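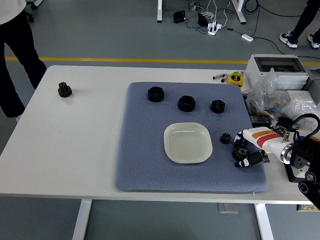
Budgeting for a robot hand cell

A robot hand cell is a workbench, an arm and a fingered hand set up to sort or handle small parts. I look after this page for the Broveck wiki, and I bought our first cell, so most of what follows is what I wish I'd had on paper before I rang anybody for a quote!

What you're paying for

The arm and hand take the biggest slice, and suppliers usually quote for them separately (ask for both on one sheet, it makes comparing so much easier). Arnuven sell the pair as a package. Brekuvico will only sell you the hand, so you need to check the wrist fitting yourself before you order. I didn't, and the adapter plate cost us £483 on top.

Then there's the bench end of things. A plain white table does the job, with a textured mat for the parts to sit on and a shallow tray to put them in. Practice parts are cheap – black hex nuts in a few sizes, a small spur gear, a couple of stacked gears – and I'd buy plenty, they do wander off.

Bits people forget

Power. Walk the floor with a tape measure before you settle on a spot, and count your adapters, as they eat up a power strip very quickly. Floor marking goes on the list too; a roll of yellow tape is small money, but getting someone in to lay it properly was £492 at our Ayaaba site.

Spares for the fingers are the other one. I put £1,000 a year aside for these and spent nearly all of it by March.

Planning the order

Lead times are the thing I'd chase hardest. Ours was 15 weeks for the hand and much less for the arm, so we had an arm with nothing on the end of it for ages. Order the hand first, then the arm, and leave the bench until you've got delivery dates in writing.

Prices last checked 01/04/2023.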